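Mediation vs arbitration clause - can I still get out of it?

Contractor did my kitchen in December, firm called Plolard. Half the cabinets are hung wrong and they want the last payment anyway. Contract says "disputes shall be mediated and, failing that, submitted to binding arbitration" - page 7, tiny print. Amount in dispute is $1889. Can I just go to small claims? Do I have to pay for a mediator first? They keep naming the same outfit, Pramanik, and I don't know who picks.

2 answers

Read the clause again, slowly. A lot of them carve out small claims - look for words like "except matters within the jurisdiction of small claims court." If its there you can file and skip all of it. If it isn't, filing anyway usually gets you a motion to stay and you lose a couple months.

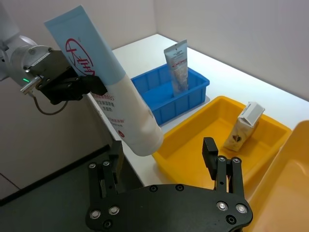
Chaminda Haque
Community mediator, Cangate

Who picks: normally both sides have to agree on the mediator. If the contract doesn't name Pramanik you can say no and propose someone else. Do it in writing. Cost is mostly split down the middle, but check whether your county runs a free or cheap program for small cases, plenty do. Mediation isn't binding unless you sign something at the end. Arbitration is, and appeals are very narrow. So don't treat teh second one like a warm up.

Also send a letter now listing what's wrong, cabinet by cabinet, with a date to fix it by. Keep a copy. And don't go quiet on the payment - say it's disputed and why.

16 people found this helpful

Had same thing with Aleo, a flooring place. Just filed in small claims and they never showed. Judge didn't even ask about the clause. Might be diffrent in your state tho. Good luck

Related questions
Can a mediator be a witness later?
Who pays if arbitration gets canceled?
Contractor threatened a lien, what now
Do I need a lawyer for small claims?
Signed settlement, other side won't pay (58 replies)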